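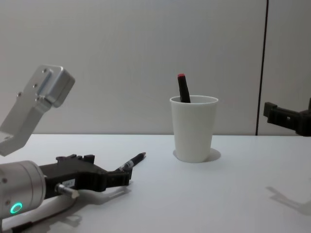 Bevan Trevaskis reckons a handwritten sign in a shop window means one of two things, either the printer's broken or someone's cranky. He told me that on my first afternoon on Bistel Street, when I was still working out how to ask strangers about their signs without sounding like I was from the council. I wrote it down, and it ended up being the question I built the whole project around.

Written by Hand: Shop Signs on Bistel Street, Pradcombe
Community Research Project, final report

What I wanted to find out

My original topic was shop fonts. My supervisor, Anahera Nepia, read the proposal and asked me (very nicely) what I'd be able to say at the end of it, and I couldn't answer. So I went for a walk down the main street with a sandwich and noticed how much of the writing around me had been done by somebody with a marker. Back in five. Push hard. No prams past this point please. Fresh eggs, ask inside. You stop seeing it when you live somewhere, and I've lived in Pradcombe since I was six.

My research questions ended up as:

Who writes the signs, and when?
What are they for?
Does Bevan's theory hold up?

The third one wasn't in the proposal but Anahera let me keep it.

How I did it

I picked a 200 metre stretch of Bistel Street, from the post office corner down to the old Tevard building, both sides. I recorded every handwritten sign that could be read from the footpath or from just inside an open door. I left out A-frame menus done in chalk by a professional signwriter (there's one cafe that pays for it and the lettering is gorgeous, but it's a different thing). I also left out price tickets, after a very long Wednesday in which I tried to do the fruit shop and gave up somewhere near the pumpkins.

For each sign I noted the exact wording, what it was written on, what it was written with if I could tell, where it was stuck, and whether it had a please or a thank you in it. Then I went in and asked. Most people were happy to talk if I came mid-morning or after three. Lunchtime was hopeless. I had a consent form and a one-page sheet explaining the project, and I'd say most people signed the first and used the second to write a shopping list on.

I did the street twice, once at the start of winter and again in September, so I could see which signs had gone and which were new.

What I found

In total I recorded 128 signs. I sorted them into groups by what they were trying to get the reader to do, and this took me longer than collecting them. I started with far too many groups and kept merging. The ones I was left with were instructions (push, pull, ring bell), absences (back soon, closed for a funeral, gone to the bank), refusals (no cheques, no dogs, no toilets), offers (eggs, firewood, free lemons) and a leftover pile I called news, for things like a new baby or a lost cat.

Instructions were easily the biggest group and doors were most of it. Pradcombe has terrible doors. A lot of the shopfronts are old timber and swell up in the wet, so you get a Push sign, then a Push Hard sign taped under it, and at the newsagent a third one with an arrow. The owner told me the arrow was added by a customer.

Absences were my favourite. Nearly all of them were written in a rush and you can tell. The letters start out big and get squashed toward the right-hand side, and people use whatever's closest, so I've got one on the back of a seed packet and one on a paper plate. They're also the only signs that regularly have the writer's name on them. Nobody signs a No Dogs sign. But if you've had to shut the shop to pick up a kid from school, you put your name, and often where you've gone, as if the customer might want to come and find you.

Refusals were where I expected Bevan's cranky people to be, and there were a few. Underlining was the giveaway. One shop has a sign about the toilet with the word NOT underlined so many times that the paper's gone through. When I asked, though, it had been written by the previous owner, and the current one had kept it up out of a sort of respect. I hadn't planned for signs that outlived the person who wrote them. I went back and asked about it in the September round and found that quite a few of the older ones had been inherited with the business.

Please and thank you

I thought the polite signs would be the friendly ones, but I'd got that back to front. The offers hardly ever said please, they just said what there was. Please turned up mostly in refusals and complaints, and the longer the sign, the more pleases it had. Anahera pointed out that this is known in the reading she gave me as softening, where you put in extra words because what you're asking might annoy someone. I'd read the chapter and hadn't connected it to the sign at the laundromat, which says please at both ends.

Why not print it?

I asked everyone this. Hardly anyone said their printer was broken, so that half of the theory didn't do well. What people mostly said was that it was quicker. The woman at Kingi Drapery gave me the answer I've thought about most. She said she'd had a printed sign about the lay-by counter and not a single customer had read it, so she took it down and wrote the same words on cardboard in red, and people read it straight away. Her view is that printed signs look like they're from head office and a handwritten one looks like it's from her.

I'd have loved to test that properly. I did suggest a little experiment with two versions of the same sign on alternate days, but the ethics form would have taken longer than the term had left. If someone in next year's group wants the idea, it's yours!

What lasts and what doesn't

Between the winter round and the September one, the absences had of course all turned over, and so had most of the offers. The instructions stayed put. Sun is a bigger problem than rain, at least on the north-facing windows, where black goes a purply brown and red just about disappears. A couple of shops go over the letters again every summer instead of making a new sign. You can see the older lines underneath if you get close, a bit like a kid tracing, and I got some odd looks for getting close.

What went wrong

My groups overlap. A sign that says Closed, please try the side door is an absence and an instruction, and I had to make a call each time. I did all the sorting myself, so somebody else might have come up with a different split. Anahera suggested having a classmate sort a small batch to compare, and I left that too late.

I should also have recorded the height of the signs. By the second round I was sure that the crankier ones were stuck higher up, but I had no measurements from the first round to back it up, so it stays out of the findings.

And I know a lot of these shopkeepers. That made it easier to get through the door, but people may have been nicer about their customers than they would have been to a stranger.

Back to Bevan

I took my results back to Bevan before I handed this in, as I'd promised to. He was pleased about the underlining and didn't accept the part about printers. His own window has a sign in it that says Mind The Step, in capitals, and I asked him which of his two reasons it came under. He said that one was his wife's.

Thank you to everyone on Bistel Street who let me stand in their doorway, and to Anahera for talking me out of fonts. The full list of signs with their wording is in Appendix A, and the interview questions are in Appendix B.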